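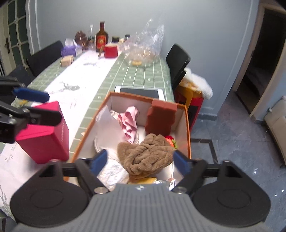 11th May

Finally got to the gift boxes, and I'm so pleased I waited for the long dining table to be free. Doing these on the bench was miserable last time. With the tablecloth on, nothing rolls or skids, and there's room to have one box open at the near right corner with the pink-red one standing just to its left.

Packing notes while I still remember them.

The orange-rimmed box is a joy to pack. The inside is whitish, so every color you put in it sings, and the walls are stiff enough to lean things on. The reddish-brown spongy block with the scalloped edge goes upright against the back wall, far right. Yes, its top comes up above the rim. I like it that way with the box open, but I still need to try it lying down before I say what the lid will do. Leave it up for now.

Far left: translucent plastic against the wall, then the light pink cloth beside it. Don't fold the cloth! I spent ages in April making neat squares and they looked like napkins in a motel. Crumpled, with the tip pulled up, it has waves in it and fills the height nicely.

Brown plush in the middle. It's the best thing in there, all thick braided-looking folds, and bunched up it makes a soft nest that everything else can sit around. The little red, orange and green bit goes just behind it, toward the right, where it gets some brown next to it. Lovely together.

Near edge is where I'm less sure. Crinkled white shiny packaging in the left corner, then the yellow piece, then the silver one with the ridges to the right of it. The silver catches light beautifully, but white plus silver is a lot of shine on one side. Might swap the yellow and the silver. Might also take the white packaging out and see if the corner really needs filling.

Inside length of the Bodholm box by my tape is 267 mm, width 188. Writing it here so that we stop measuring it every single time. The Nestham list still has the old size on it -- Hubert Szewczyk has the master copy, please fix it there too.

Order that works: tall things against the back and sides first, plush second, small things last. I tried plush first and had to lift it out again to get the block to stand.

Still to do:
Try the block flat, lid on
Ask Hubert if the Siu set gets the same pink cloth or a plain one
2 more sheets of translucent plastic from the Orkero drawer
Pink-red box next, same corner of the table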